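本网站使用 Cookie 以改善浏览体验。继续浏览即表示您同意我们的 Cookie 政策。　接受　|　管理设置

Nusatov 学院　室内设施养护课程
第六讲　黑色模塑件、立柱与浅色平面的日常清洁和检查

本讲义供课前阅读。上课时带一块干的浅色软布、一支软毛刷和自己的记录本，刷子不要用金属丝的。上一讲的织物部分不再重复，需要的同学自己翻笔记。

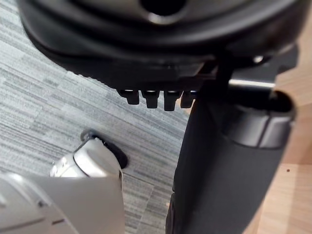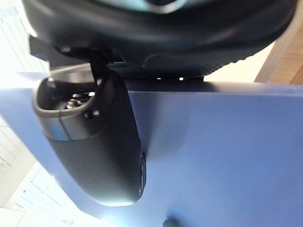
Nuchit，十二月

一、本讲的范围

室内家具和设备上最常碰到的表面，大致可以归成三类。第一类是黑色或深色的模塑件，形状多半带弧度，边上有外翻的唇边，面上有接缝和棱线。第二类是竖直的支撑件，也就是各种立柱，以及套在立柱上的环、套筒和护罩。第三类是大片的浅色平面，包括桌面、柜面、台面和浅色地面。前两类常常连在一起，第三类常常就在它们旁边或下面，所以放在同一讲里讲。

Uritico 校区在册的家具和设施一共3,004件，其中带深色模塑件的近882件。养护记录里重复出现的问题，大部分落在接缝、套环和平面边缘这三处，大面上的问题反而少。同学们在实习中也会发现，平的、亮的、伸手就够得到的地方通常都擦过，弧面底下和环口里面则常常是一层灰。

木质表面、玻璃和不锈钢水槽不在本讲之内。皮革和人造革放在第八讲。

二、先看后动手

任何一件东西，先看清楚再擦。看的时候要变换高度：站着看一遍，蹲下看一遍，有条件的从下往上再看一遍。黑色弧面从正上方看往往很干净，换到低处，光从侧面过来，灰和指印就显出来了。

前一张图里的黑色模塑件，底面是弯的，横向有几层棱线和接缝，靠上的位置有一个深色的圆形开口，下缘偏左有四个并排的黑色小片。这几处都属于“要单独处理的位置”。擦大面的布从上面一带而过，接缝里的灰不会出来，小片之间的窄缝也碰不到。做记录时把这类位置逐个写下，写法不必讲究，“底面横缝”“圆口边沿”“下缘小片之间”就可以，只要下一个人能找到。

圆形开口的用途各种各样，有的是装配孔，有的是走线孔，有的是散热或排水用的。不清楚用途的时候，一律按“不得进液”处理，只擦边沿，不往里伸东西。小片也是同样的道理，可能是卡扣，可能是限位，也可能只是成型时留下的结构。不要掰，不要撬，不要试它松不松。

看的时候手电筒很有用。光要斜着打，几乎贴着表面过去，正对着打只会得到一团反光。缎面的黑塑料尤其如此，高光旁边那一圈最容易看漏。

三、黑色模塑件的清洁

黑色塑料的麻烦主要在三个方面：显灰，显指印，显擦痕。同样一道细划痕，在浅灰件上没有人注意，在黑件上隔着一张桌子就能看见。所以本课程要求黑色件先除浮灰，再湿擦，次序不能颠倒。带着浮灰直接湿擦，等于拿灰当砂纸。

操作的次序如下：

1. 用软毛刷把接缝和棱线里的灰刷出来，顺着缝的方向刷，从高处往低处。
2. 用干布轻轻带走大面上的浮灰。布面脏了就翻一面，翻完了就换一块。
3. 布用清水打湿后拧干，拧到攥紧也不滴水，再擦大面。
4. 油性指印用稀释过的中性清洁剂，本课程用 Clostum，按瓶身上的比例兑水，先喷在布上，再擦到件上。
5. 清水布过一遍，把清洁剂带走。
6. 干布收水，唇边和棱线的下侧要停一下，水多半积在那里。

第四步最常见的错误，是直接往件上喷。弧面上的液体会顺着往下走，走到接缝就进去了，等看见的时候已经从另一头渗出来。

唇边要讲一下。外翻的唇边外侧容易擦，内侧要用手指裹着布，沿边慢慢走一圈。有些模塑件的唇边内侧留有合模线，摸上去是一条细棱，有时候会挂布。挂了布不要扯，退回去换个方向。布上留下的毛絮用刷子带掉。

亮面和哑面分开处理。亮面可以多用一道干布，力量要轻，打小圈不如走直线，走直线留下的痕迹比较整齐，也比较容易看出哪里还没擦到。哑面和带细纹的面不要追求亮，擦得越多越容易出现一块一块的“油光”，那是细纹被磨平了，恢复不了。

禁用的东西：酒精浓度高的擦拭液、含研磨颗粒的膏体、密胺海绵（俗称魔术擦）、任何上光蜡。上光蜡刚上去确实好看，过几天吸的灰比原来还多，而且进了棱线以后非常难清。实习期间发现有人给黑色件上蜡，该件由本人负责全部清掉，时间另算。

四、立柱

立柱本身不复杂。竖直的圆柱面，灰落不住，脏的主要是两段：手会碰到的那一段，和脚、拖把、推车会碰到的那一段。擦的时候布绕柱半圈，两手各拉一头，从上往下走，走到底再换半边。

前一张图中的黑色立柱是哑光面，略带一点纹理，所以按哑面处理，用拧干的布，一遍过，不反复打磨。柱子上粗下细或上细下粗的，布的松紧要跟着改，粗的地方放一点，细的地方收一点，不然总有一条擦不到。

立柱要检查的内容不多：

——表面有没有纵向的长划痕。横向的短痕多半是碰的，纵向的长痕要往上找，看是不是有活动件在蹭它。
——有没有渗出物。发现油状物，先不擦，记下位置和范围，报给带班的人。
——与地面或底座相接的地方有没有一圈黑泥。有就先用刷子干刷，再湿擦。
——柱身正不正。退开几步看，拿旁边的门框或墙角当参照。

油状物的那一条再强调一次。很多人看见油就顺手擦掉了，擦掉以后维修的人找不到从哪里来的，只好等它再出来。

五、套环和套筒

立柱上常套着环。有的是装饰盖，有的是护罩，有的是真正受力的紧固件。从外面看，三种可以非常像。前一张图里立柱靠上的位置有一个深灰色的环，环口一圈颜色浅一些，上沿是敞开的，里面发暗。敞口朝上的环是积灰最厉害的构造之一，落下来的灰、线头、碎纸屑都会停在里面，而且站着看不见。

处理敞口环只用干的办法。软毛刷竖着伸进去，沿内壁转，把灰挑起来，另一只手拿吸尘器的细嘴在旁边接着。吸嘴不要顶住环口。如果没有吸尘器，就在下面垫一块微湿的布，把灰往外拨到布上。拨不出来的东西不要用镊子硬夹，先用手电看清楚是什么。

环的外侧和口沿可以湿擦。口沿颜色比环身浅的，要先分清是件本来的颜色、光照出来的、还是磨出来的。办法很简单：换一个角度看，跟着光走的是反光；不动的，用手指轻轻摸，有毛边的多半是磨损，平整的多半是本色。结论写进记录，拿不准就写“未判定”，不要猜。

环能转的，不要转；能上下滑动的，也不要滑。清洁人员的工作到表面为止，活动件归维修组。以前有一届实习，有人为了擦环底下那一圈，把环推上去了，放下来的时候没有归位，隔了一个周末才发现。

六、金属条和支臂

模塑件和立柱之间往往还有一些小零件：支臂、托架、压条。它们的表面处理各不相同，不能拿一块布一种办法擦到底。

黑色的支臂多半有棱有角，灰停在朝上的平面上，指印留在侧面。先处理朝上的面。带圆角的地方擦完用干布回一下，圆角上的水痕很显眼。

银亮的金属条单独用一块干净的布。前一张图里立柱上方横着一道很窄的亮条，像这样的细条，擦的时候布要折成窄边，只沿着条的长向走，避免把金属上的东西带到旁边的黑色件上去。金属条与塑料件相接的地方最容易留下一条灰线，用棉签收。棉签用过就换，一支棉签只走一道缝。

如果金属条上有雾状的斑，先干擦，再用清水布，再不行就停下，写进记录。不要在现场试别的药剂。

七、浅色平面

后一张图里占了大半面积的是一块宽阔平整的面，颜色是偏紫的浅蓝，一般叫长春花蓝。从照片上无法确定它是什么材料，讲义也就不按材料讲，只讲颜色和平整度带来的问题。实地操作时必须先弄清材料，再决定用什么。

浅而带彩的平面和纯白平面不一样。白面上的黄渍容易看见，浅蓝紫的面上，黄渍会显得发灰，常常被当成阴影放过去。检查时最好有自然光，没有自然光就把手电放低，从两个相互垂直的方向各照一遍。阴影会跟着光走，渍不会。

带彩的面还有一个褪色的问题。靠窗的一侧和被东西长期压着的地方，颜色可能不同。发现色差先别急着擦，拿一块白纸裁个小方孔，盖上去，分别看两处的颜色，看完再决定是脏还是褪。白纸开孔的办法第二讲用过，不再演示。

平面的擦法：

1. 移开能移的小件，移不开的绕着擦，最后再处理它的周围。
2. 干布或除尘布整面走一遍，从远到近。
3. 湿布按“弓”字形走，相邻两道压住三分之一。
4. 边缘单独走一圈，布折厚，指尖压在边线上。
5. 干布收水，与湿布同一个方向。

平面上如果看见明显的布纹状水痕，多半是水没有拧干，或者清洁剂没有过清。两种情况都从清水布那一步重新来，不要用干布硬擦。

有深色件架在浅色平面上方时，先做上面的深色件，后做下面的平面。次序反了，刷下来的灰全落在刚擦好的面上，又得重来。两者之间距离很近、手伸不进去的地方，用薄的除尘片，平着进，平着出，中途不要翻面。

平面上若有掉下来的螺钉、垫片、碎塑料，一律收进小袋，袋上写明地点，交给带班的人。不要看着像是哪里的就往哪里拧。

八、记录的写法

每件一行，写四项：位置、看到什么、做了什么、剩下什么。举几条写得合格的：

“三号间靠门，黑色弧形件底面，横缝积灰，已刷出，无残留。”
“三号间靠窗，立柱套环，口沿发白，未判定，未处理，待看。”
“走廊台面，浅蓝紫，靠里边缘有灰黄色渍，长约一掌，清水擦后变浅未除净。”

不合格的写法是“已清洁”“情况良好”“有点脏”。下一班的人读完不知道该去看哪里。

颜色要写具体，但不要写得像文章。“深灰”“黑，哑光”“浅蓝紫”都可以，“高级灰”“雾霾蓝”不要用，每个人理解的不一样。尺寸没有量就不要写数字，可以写“一指宽”“一掌长”。

看到的和推断的分两句写。“环口内发暗”是看到的，“环是空心的”是推断，推断前面加“可能”。本课程批改记录时，这一条扣分最多。

九、课堂练习安排

练习时间57分钟，2人一组，一人操作，一人记录，中途交换。练习用件放在实训室后排，深色件、立柱和浅色台面各组都会轮到。领布的时候把颜色分清：灰布擦深色件，白布擦浅色面，黄布只擦金属。用过的布放进各自颜色的桶里，不要搭在椅背上。

Clostum 由教员统一兑好，装在小喷瓶里，每组一瓶。瓶子不许放在浅色台面上，瓶底会留圈。

交记录的时间是周五下课前，写在纸上或发到课程邮箱都行。字迹太小的退回重写。

十、课前请想一想

下面几件事不用写出来，上课时会讨论。

自己住处的黑色塑料件，哪一面从来没有擦过。
有没有哪个敞口朝上的构造，平时是看不见里面的。
浅色的桌面或地面上，有没有一块一直以为是影子的地方。
同一块布擦完金属再去擦黑塑料，会留下什么，可以在家里找个不要紧的东西试一次。

十一、补充：静电

冬天室内干燥，黑色塑料件擦得越勤越吸灰，原因是干布摩擦带上了静电。十二月到次年开春，第三节的第二步改用微湿的布代替干布，力量减半，其余步骤不变。Uritico 校区暖气开得足的几间，加湿器在值班室领，用完把水倒掉再还。

抗静电喷剂暂不使用。市面上的几种我们还在比较，有的在哑面上会留下白雾，下学期再定。

十二、与后面课程的衔接

第七讲讲地面与踢脚线，会用到本讲第七节“弓”字形的走法，请先练熟。第八讲讲皮革与人造革，届时要带自己的棉布，不要带超细纤维布。期末的综合操作里，深色件、立柱、浅色平面会出现在同一件东西周围，次序自己安排，教员不提示。

读者评论（4）

值夜班的
套环里面那段说到点子上了。我们楼里那种朝上开口的，我用刷子掏出来过半个回形针。想问一下，细嘴吸尘器功率大的会不会把里面的小垫圈吸走？

课程助教
回楼上：会，先用手电看清楚再吸，或者在吸嘴口上套一层薄纱布，垫圈会停在布上。

南楼二层
密胺海绵禁用这一条希望写到最前面去，每届都有人带。另外黄布的桶上周又不见了。

路过
雾霾蓝为什么不能写，我们家装修合同上就是这么写的，师傅也看得懂。

评论已关闭。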